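Linen room and table coverings, Pendham

The gallery covers the white cloths and coverings kept at Pendham House for hire and for our own events. The stock came over from the old Karitz laundry in September and has been sorted by size and weight. We hold over 300 pieces, most of them plain white, with a smaller number in cream. Each piece has a stock number, which should be quoted when booking. Numbers run in one series for the whole store, so a high number does not mean a newer cloth.

The pictures are for general reference. Shades of white vary on different screens, so please ask for a swatch if you need to match something you already have. 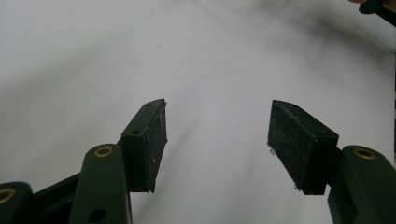

Page last changed: September, 16:40

White surface, lightly wrinkled, with a small dark speck near the upper middle. The shadow on the right makes that side look greyer.

Plain whites are let out pressed and folded. Light creases from folding usually drop out if the cloth is laid the evening before. Marks should be noted on the hire slip at collection, however small, so that they are not charged for on return.

Cloths for the long tables in the Figueroa Room are kept separately on shelf 11 and are not available for outside hire. Round cloths are listed on the Eruvitz price sheet, which also gives the deposit for each size.

To book, ring the office on extension 2073 or call in before noon. Returns go to the side door, unwashed and shaken out, in the bags provided.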